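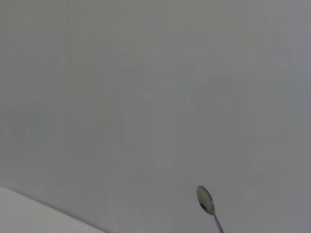
Smooth light grey, Brestance open day.

Brestance opened its studio to players for an afternoon in November and I had put my name down as soon as the notice came up inside Putach. I play Putach most days on the train and have done since it was a paid download with no shop in it. I also had a few complaints saved up, and so did most of the people in the queue.

The studio is upstairs in a converted wool store, a short walk from the tram. There is no sign on the street. You press the buzzer for Śliwiński, the publisher that holds the lease, and someone comes down for you. The doors opened at 2 and we were given lanyards and a form to sign saying we wouldn't film the monitors. Phones were fine otherwise. There was tea, instant coffee and a tray of lamingtons that went quickly.

The welcome talk was short. Brestance started out doing contract work for other companies, mostly ports, and made Utard as a side project. Utard was the tile game with the lighthouse, if you remember it. It was pulled from the stores when the operating systems moved on and the old engine wouldn't build any more. Putach came out of the same idea with the grid turned on its side. A man near the front asked if Utard was coming back and was told there was no plan for it. He asked again later, in a different room, and got the same reply.

After that we were split into groups and moved around the stations. Mine went to level design first.

Putach has 355 levels in the main set at present, leaving out the daily ones. I had assumed most of them were generated and then tidied up. They are drawn by hand in an in-house editor, which looked to me like a spreadsheet with coloured cells. The designer on that desk loaded a level and let us suggest changes. Our group moved one gate and made the level impossible, and the editor flagged it straight away with a red bar. Moving it back and adding a second key made it far too easy. It took us a good while to get something in between, and she said that was a normal amount of fiddling.

She was also frank about level 212, which I won't spoil, except to say that anyone who has played it will know which gate I mean. It was designed before the undo button was limited. When undo was limited, the level wasn't looked at again. It is on the list to be redone.

Testing was the next stop and for me it was the best part of the visit. There is a long bench of old phones and tablets, all on chargers, with tape on the back giving the model and the software version. Some have cracked screens. The tester told us that most of the crash reports come from phones with nearly full storage, and that the game used to fail without saying so when it couldn't write the save file. Players saw this as lost progress. It now puts up a message. I lost a fortnight of dailies to that one last year and said so. She wrote down my device, though I don't expect to get the dailies back.

There was a good question from a teenager in our group about why the game gets hot on tablets. The answer was that the background animation was running at full rate even behind the menus. A fix is in testing. She showed it on one of the bench tablets with a frame counter in the corner, with the fix off and then with it on, and the difference in the numbers was plain enough.

The sound room was a cupboard, more or less, and we went in a few at a time. The gate noise is a filing cabinet drawer. The noise when you run out of moves is a zip. I have been hearing that zip for years and never picked it.

Then came the session everybody had been waiting for, the one on ads and the shop. It was run by Szymon Jasińska, the producer on Putach, in the kitchen, with people sitting on the benches because there weren't enough chairs.

The main complaint was the reward video. For those who don't play: if you run out of moves you can watch an ad and get 3 more. Since the autumn update the ad has often played through to the end and then closed with no moves given. Several people in the room had screenshots. One woman had kept a tally, though she'd left it at home.

Jasińska didn't argue. The explanation, as I understood it, is that the ad network sends a message back when the video is done, and the game waits for that message before giving the moves. If the message is slow, the game gives up. The waiting time had been cut in the autumn update to make the screens feel quicker. It is going to be lengthened again, and moves that arrive late will be credited to the next attempt. I asked whether people who had already missed out would get anything. There will be a gift of 2,000 coins for all accounts when the update goes live. That buys a few hints. I'd have preferred the moves, but it is something.

He was less forthcoming about prices. A bloke with a long memory pointed out that the hint pack used to cost less and had more in it. The answer was that prices are set with Śliwiński and he couldn't talk about them there. There was some muttering. Someone asked about a one-off payment to remove all ads, as Utard had. This is being looked at. He wouldn't give a date, and I thought that was fair, though others didn't.

He also confirmed a few smaller things, which I'll put down for anyone who couldn't get along:

Cloud saves between Android and Apple devices are being worked on. At present they only carry over within the same store.
The colour-blind palette will get a second option with patterns on the tiles.
The daily level will change over at local midnight. It currently changes in the middle of the morning for us.
Landscape mode on phones is not planned.

The last part of the afternoon was free play on an unreleased chapter. I got through the first couple of levels without trouble and then sat on the next one until they started stacking the chairs. The new piece is a hinge that turns two gates at once, and I can see it being very good or very annoying depending on how often they use it. The text on the hint screen was still placeholder and one of the buttons did nothing. We were told to expect that.

A few practical notes if they hold another one. The stairs are steep and the goods lift was out of use, so ring ahead if that matters to you. There is no parking worth mentioning. The rooms are warm with a crowd in them. Children were welcome and there was a table with pencils and grid paper where they could draw their own levels, and some of the adults spent longer at it than the kids. Bring your account number from the settings page, as the tester can look up a fault against it on the spot, and I had to hunt for mine while people waited behind me.

We were out by late afternoon. Everyone was given a sticker sheet and a code for a lighthouse tile set – a nod to Utard, and the man from the front row seemed pleased with it. My code didn't work when I tried it on the tram. I emailed support that night and had a new one on the Tuesday, which did.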